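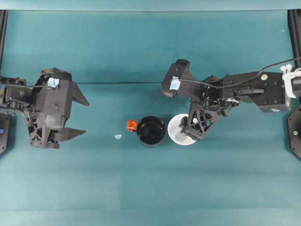 Kyriaki Konstantinidis writes that teal is green, that it has always been green, and that she is prepared to go on writing to us until we print a correction.

Nobuhle Xaba wrote the same week to say that teal is blue. She enclosed a sock.

So we had better sort this out. Teal is the color of some tabletops, some bathroom tiles and one very good sock, and grown-ups have been known to stop speaking to each other over it in paint stores. To find out who is right, we need to know where colors come from, and then we need to know where the *names* of colors come from. The second part is much messier.

## Light comes in sizes

Light travels in waves, a bit like the ripples you get when you drop a pea into your soup. (Drop it gently. Soup ripples are science, soup splashes are your own problem.) The distance from the top of one wave to the top of the next is called the **wavelength**.

Light waves are so small that measuring them in inches would be silly. Scientists use nanometers. There are a million nanometers in one millimeter, and a millimeter is already pretty skinny.

Light with a wavelength of 400 nanometers looks violet to most people. Make the waves longer and you slide through blue, then green, then yellow, then orange, and finally red. Go past red and you can't see the light at all, although you can feel some of it as warmth on your face.

Somewhere between the blue and the green is a wavelength of 496 nanometers. It looks – and this is the annoying bit – sort of bluish green. Or greenish blue. If you were hoping science would walk in and settle things, science has just put its hands in its pockets and started whistling.

## Where is the line?

There isn't one. A rainbow has no fences in it. The colors melt into each other the whole way along, and the stripes you drew in kindergarten were, I'm sorry to say, a bit of a fib.

Your eyes and brain do some of the sorting. At the back of each eye you have tiny cells called **cones**. Most people have three kinds. One kind is best at picking up short waves, one is best at medium waves, and one leans toward the long ones. Your brain compares the three reports and decides what color you're looking at. It does this all day, very fast, without being thanked.

Not everyone's cones work in the same way. Some people have trouble telling red from green, and a few find blue and green hard to tell apart. Even among people who see colors in the usual way, there are small differences. Your idea of the place where green stops and blue starts may be a little to one side of your best friend's. You can both be looking carefully and still disagree.

## Who made up the names?

People did, at different times, and without checking with each other.

**Orange** was the name of a fruit in English before it was the name of a color. Earlier than that, people used words such as "yellow-red," and robins got called redbreasts even though their fronts are plainly orange. By the time the right word came along, it was too late to tell the robins.

**Pink** seems to have come from a flower. There are flowers called pinks, and yes, some of them are white.

**Teal** is a duck. It was a duck for hundreds of years before anybody thought of painting a wall with it. The common teal is a small bird, and the male has a patch of shiny color on each side of his head, running back from the eye. Bird books usually call that patch green. Kyriaki, please stop cheering, there's more.

## Other languages, other boxes

Think of color words as boxes for sorting crayons. English has a box called "blue" and a box called "green." Plenty of languages do it differently.

In Russian, light blue and dark blue get separate everyday names, much as English has separate names for pink and red. In Japanese, the word *ao* usually means blue, but people also use it for the "go" light on a traffic signal and for some leafy vegetables. Vietnamese has a word, *xanh*, that covers both blue and green. If you want to be clear, you can say "xanh like leaves" or "xanh like the ocean."

The light is the same wherever you go. Only the boxes have moved.

## Try it on your family

Get a pile of things that are blue, green or in between: buttons, crayons, bits of wrapping paper, that sock. Lay them on a plain white sheet near a window. Now ask each person, one at a time, to push everything into two heaps, blue and green. No middle heap allowed. Make the others wait in the next room, or they will shout.

Write down where the tricky ones went. Then do it again in the evening under a lamp. Many lamps give a yellower light than daylight does, and something that was blue at breakfast may have changed sides by dinner.

If you have an uncle who says "turquoise" every time, he is not playing properly and should be sent to make the sandwiches.

## And the correction?

Teal is usually made as a dark mix of blue and green. Paint companies can't agree on how much of each to use, so one can of teal may lean toward the pond and another toward the sea. Kyriaki's teal could easily be green. Nobuhle's sock, which we held up to the window at three in the afternoon, looked fairly blue to me and completely green to the person at the next desk.

We are not printing a correction. Nobuhle, your sock is in the mail.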